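Visit report: Clenholm textile open day, 17th September

The Nisier mill at Clenholm spins and knits cotton for workwear. The tour began in the bale store, where humidity is logged each shift and bales are blended in lots of 400 before carding. Carding and drawing run on one floor – ring spinning is upstairs, with 1,132 spindles in use on the day. 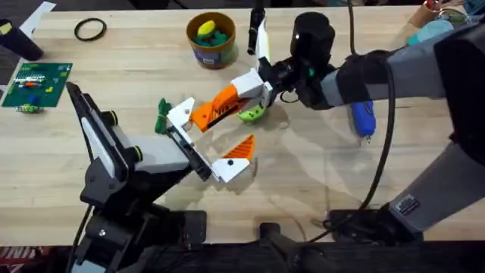 Green cloth on a wooden tabletop, Clenholm.

Bernadette Leblanc led the dyehouse section. Greens are the hardest shades to hold, she said, and the mill now rejects any lot that drifts after 3 wash cycles. Water from the rinse line goes through a settling tank and is reused in scouring.

Finishing was closed for a belt change. Samples of the Jesar twill can be ordered from the front office, minimum run 2,000 meters. The next open day is planned for February.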